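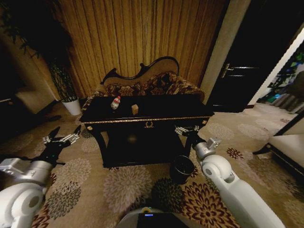 Can a machine tidy a living room yet? Parts of one, if you aren't in a hurry and have already moved the lamp.

March 1, 2026. Went through the Trakura chore list again with Ok-hee Kang. 13 items, of which I would trust a machine alone with 2. Wiping is fine. Picking up is fine until someone says "and put it where it goes."

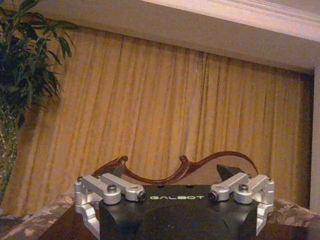
Dusting is the item I keep arguing about. Ok-hee says it's easy – a cloth and a path. Flat tops, sure. A carved backrest with scrolls in the top rail is another matter, and I do a poor job of those myself. Moved to the April list.

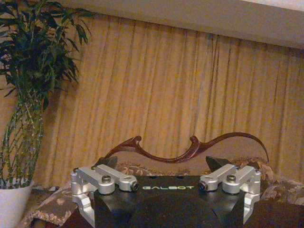
Same goes for straightening cushions, which the Flatoditz sheet rates "simple." I'd like to meet whoever rated it. Limit stays at 20 minutes per chore. To do: ask Oltmanns for the softer cloths.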